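Feb 22, 2021

Durnanthorpe shop, back bench. Brigitta had the laser until late so no new brackets, worked on the grip side only.

**Wrist / cable**

Camera cable was rubbing on the wrist servo horn again. Rerouted it along the outside of the forearm, two zip ties, left slack for a full turn. Checked by hand with power off, no snag either direction. Second tie is a bit proud — trim it before somebody loses skin.

Loose screw in the left linkage, the inner one. Threadlocker on both inners, left overnight once already so dont expect it to back out. If it does, the hole is stripped and we reprint the block.

**Fingers**

Reprinted tips fit. Old ones had a rounded end and kept riding up over soft stuff. New ones have the flat top, thick at the pad. Had to file the pin holes, printer still running tight. Brigitta says use the Rikby profile for anything with a pin through it, fine, will do next time.

Open / close range after re-homing:

- open limit: servo count 505
- closed, tips just touching: 52
- soft close for plush: stop at 39 percent current, hold

Don't save over the old limits file!! I did that in September and it cost me an evening. New one is called praton_grip_b. Praton = the arm, for whoever reads this who isn't us. Name came off the crate.

**Camera**

Refocused. Was set for way too far out, everything on the bench came up mushy. Exposure locked now, auto was pumping every time the arm moved over the bright patch. Glare off the bench top still there. Tried moving the lamp to the left shelf, helped a little, the shadows got longer though and the blob finder likes shadows more than it should. Threshold on saturation instead of brightness, that kills most of it.

Dlamini board: USB dropped 2 times, both when the base motor started. Suspect the shared supply. Separate brick for the board, see if it goes away. Not chasing it further tonight.

**Pick test setup**

One soft object on the bench, nothing else, open fingers, arm parked above and behind. Blue bear is good for this. Color is miles away from anything else on the bench so the mask comes out clean except for the bow, which is too pale and gets dropped. Leaves a hole in the middle of the blob. Fill holes before taking the centroid, otherwise the angle goes funny.
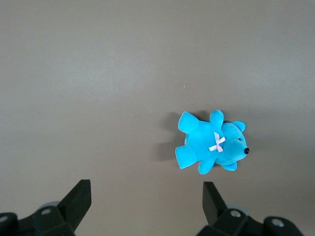 **Farah Sutanto**
*arm build, grippers and wiring*

Bear on its back, head right, legs left, so the long axis runs across the view and the fingers come in from below. Want to take it over the torso, one tip on the head side and one on the leg side is too wide a grab, so wrist has to turn a quarter first. Planner picks the long way round for that. Need to clamp it.

Arms and ears pull the fitted ellipse around too. Try eroding the mask a few pixels so the thin bits go, then fit whats left. Might do the bow hole at the same step, check order.

Todo

- trim zip tie
- quarter turn limit in the planner
- erode, then fit, log the angle
- separate power for Dlamini board
- ask Brigitta for the Rikby profile + whether she wants the old tips or I bin them
- lamp: try paper over it — cheap diffuser
- order more of the short screws, we're into the last bag

Arm left parked with power off at the wall. Fingers open.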